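Setting Up Your Stodoleo Display Cabinet
Section 3: Hanging the Shelves, Fitting the Lights and Arranging Your Collection

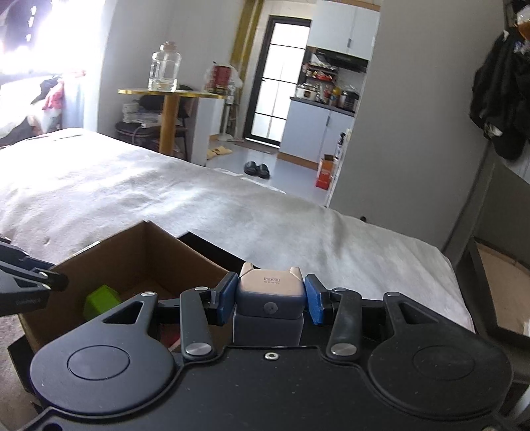
Yolandi Engelbrecht
Customer Guides Editor, Stodoleo

By now your cabinet should be standing where you want it, with the back panel on and the doors still wrapped up safely in their box. Please leave them there a little longer! It's so much easier to work on the inside when you can reach in from the front with both arms, and glass doors have a way of swinging shut on elbows.

You'll need the bag of shelf pins, the light strip, a soft cloth and a small level.

1. Decide on your shelf heights before you push in a single pin. Small figures and block toys, the kind with little ears and a printed name on the front, look lovely on shelves set close together, while taller pieces want some breathing room. I like to stand the tallest thing I own beside the side panel and mark its height with a bit of painter's tape.

2. Push four pins into matching holes for each shelf, two on the left and two on the right. They should go in snugly with your thumb.

Caution: Don't hammer the pins. If one won't go in, turn it a little and try again, or use one of the spares.

3. Tilt the shelf, slide it in at an angle and lower it gently onto the pins, starting with the bottom shelf and working your way up. Check it with the level.

4. Peel the backing off the light strip, a few inches at a time, and press it along the underside of the top panel. Feed the cord out through the round hole at the back.

Note: The adhesive grips best on a clean surface, so wipe the panel with a dry cloth first. Give it about 62 minutes before you plug anything in (yes, the number is oddly exact, and yes, Anathi Botha on our workshop team stands by it).

5. Plug in the adapter and press the switch once for warm light, twice for cool.

6. Place your heaviest pieces on the bottom shelf and your lighter ones above. Stagger them a little, with the back row on risers if you have them, so that every face gets its turn at the front.

Caution: Each glass shelf holds up to 53 ounces, spread evenly. Please weigh anything you're unsure of on a kitchen scale.

7. Dust with a soft, dry brush. Glass cleaner is fine on the shelves once they're empty, but keep it well away from painted figures and from the light strip.

When you're happy with everything, turn to Section 4 to hang the doors.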